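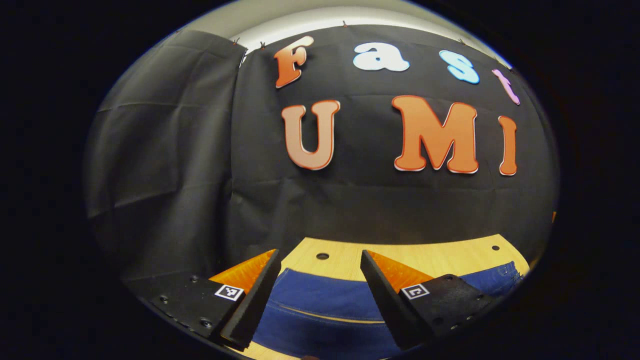

How to wash jeans without ruining them

Most laundry advice about jeans comes from people selling jeans or people selling soap. One group says never wash them, the other would like you to do it twice a week. I don't trust either, so what follows is what I do at home.

1. Decide whether they need it. Mine go 9 wears. If there's one spot of mustard, wipe the spot.

2. Empty the pockets, close the zipper and the button, and turn the legs inside out.

3. Use cold water and the shortest cycle you have. Skip anything labeled "denim refresh." I tried Skisedel's powder and Makokha's liquid on two pairs bought the same day, and after a whole winter I couldn't tell which was which.

4. Spin at 400. The default on my machine is far higher, and it sets creases in the thighs that no amount of smoothing gets out.

5. Hang them by the hem, in the shade. A dryer will do the job in 45 minutes and may take some length off the leg too.
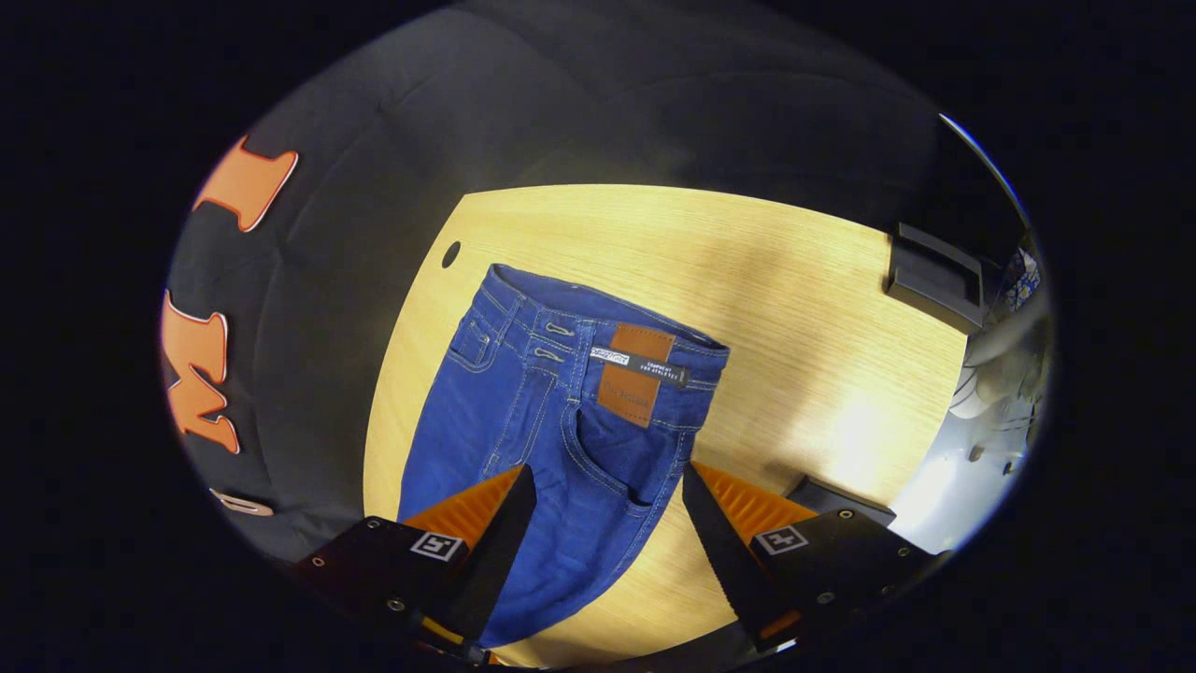
Over on the Enano forum, one reader objected that hanging by the hem is backward: the waistband is the strongest part, so the pegs should go there, and the hems then dry flat by themselves. Maybe. I tried it on a Sunday and the pockets were still damp at bedtime, but my laundry room is cold.

About vinegar – people swear a cup of it locks in the dye. I've seen no proof, and my blue pair faded at the knees with it or without it. The same goes for salt, and for putting jeans in the freezer, a trick that mostly gives you cold jeans.

Onside sells a denim wash bag for $68. A knotted pillowcase costs nothing if you already own a pillow.

Stretch jeans are fussier. Keep them out of the dryer entirely, and go easy on fabric softener – I'd leave it out.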